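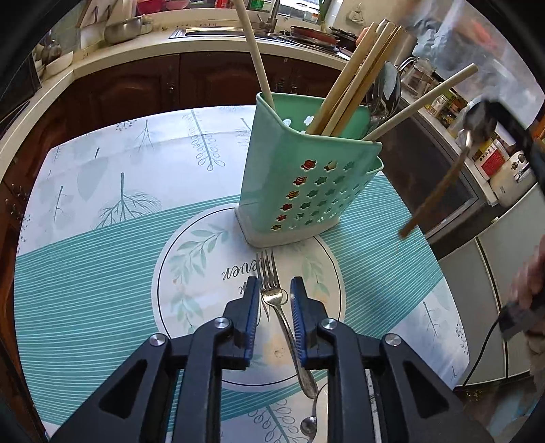 Ga-eun Jeon wrote on Saturday, August 5, 2023:

> I made the hand-cut noodles from the May thread and they tasted great but they turned soft in the soup almost at once. I used all-purpose flour and cut them pretty thin. Is it the flour, the resting, or did I just boil them too long? Also, does anyone have a cold version? It's too hot in Drummond for soup and I have a whole bag of flour to get through.

Ga-eun, I'm so glad you tried them! And yes to a cold version, I've been eating it all summer and I could talk about it all day (you have been warned).

My guess is that your dough was too wet. All-purpose flour is fine, I use it every time. What changed mine completely was holding back some of the water. The dough should look wrong at first, all crumbs and dry bits in the bottom of the bowl, and your hands will tell you to add more. Don't! Squeeze it together, wrap it, walk away, and when you come back it will have pulled itself into something you can work with.

## What I do now

1. Mix 400 grams of flour with a good pinch of salt, then dribble in cold water and stir until you have rough crumbs. Press them into a lump. Ugly is fine.
2. Wrap it and leave it for half an hour. Knead it for a few minutes, wrap it again and give it another half hour. The second rest is the one I used to skip, and the dough fought me every inch of the way.
3. Roll it out thicker than feels right. They swell in the pot, so if you cut them thin they have nowhere to go but mush. Dust well, fold loosely, and cut with your biggest knife.
4. Shake the strands out right away and drop them into a big pot at a full boil. Stir once so they don't settle. Start tasting early, and pull them while there's still a little chew in the middle.
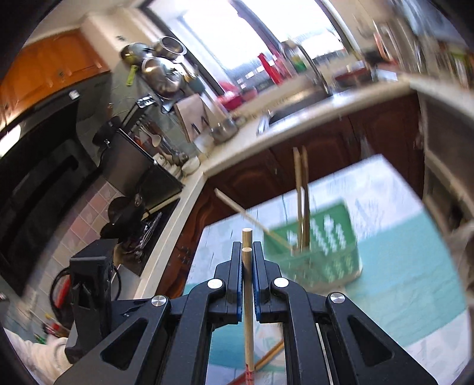
5. Drain and rinse under cold water, rubbing them between your hands as you would a sweater in the sink. Keep going until they stop feeling slippery. For the cold bowl, finish with a minute in ice water and then drain them really, really well.

## The cold bowl

Soy sauce, rice vinegar, a little sugar, toasted sesame oil, and a spoonful of the cooking water to loosen it. Slice a cucumber as thin as you can stand to. Then anything crunchy: radish, cabbage, the last of the snap peas. I put a boiled egg on top if I remember to cook one. My sister in Ilerthorpe adds grated pear and I was rude about it until I tried it, so now I'm passing it on.

If you still want hot soup, cook the noodles separately, rinse them, and pour the broth over in the bowl. They hold up much better than when they simmer in it.

Leftover dough keeps overnight in the fridge, though it goes a bit gray. Tastes the same. I've never had luck freezing it in a lump, but the cut noodles freeze nicely in floury little nests and can go straight into the pot.

Has anyone tried this with part whole wheat? I have a bag open and no plan for it.

Let us know how round two goes!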